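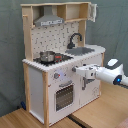
Clinduvow opened its workshop to visitors one afternoon in November, and I went along because our college is thinking of starting something similar. The firm has the ground floor of an old print works in Irolden, a ten-minute walk from the station. Signing in took longer than the walk. They gather examples for a learning system, meaning that a person drives an arm through a small household job again and again, and each go is saved for the system to learn from. The kitchen station was the one I stayed at longest. It is a child's play kitchen, with a little silver pot on the black stovetop and a tall curved tap over a grey sink, and the white arm comes in at it from the right. The job being set up was the cupboard, so the gripper was held close to the upper part of the door, near its upright handle.

Each go is called an episode. The target for one job is 150 good ones, and the sheet by the desk said 167 had been recorded for the pot, with the extra ones waiting to be checked. An operator works for two hours at most before swapping. They told us tired people make jerky movements and the system copies them.

I asked what counts as a bad episode. A slip followed by a clean recovery is kept and tagged. A long pause while the operator thinks is thrown out. I had expected it the other way round.

The recordings are sorted in a program called Flarnodov, which we saw on a projector in the back room. It plays an episode at speed and the checker presses a key to keep or drop it — dull work, by their own account. The finished sets go to a second team at Zapata, who do the training. Nobody from there was present, so my questions about results will have to wait.

There were 5 stations on the plan they handed out, but we only got round two before tea. The room was noisy and I missed parts of the talk. Parking is poor, so take the train.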